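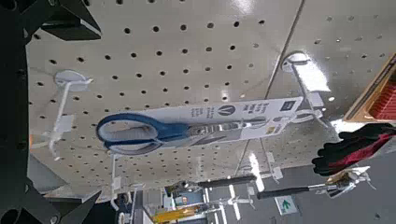

Hang It Where You Can See It

By Relu Chiriac
26 Sep 2019 | 2 min read
Print | E-mail

Home | Opinion | Tools | Contact

I kept my hand tools in a drawer for eight years, and I think drawers are a bad place for them. Small things sink to the bottom. I once bought a second pair of scissors while the first was under a tape measure.

A pegboard costs more and takes up wall. I still say it wins. A brush or a screwdriver on its own hook gets put back.

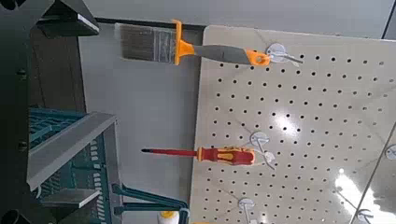
Should every hook be filled?

Leave a few free. Tools get added over time, and a full board soon sends the extras back to the drawer.

Print | E-mail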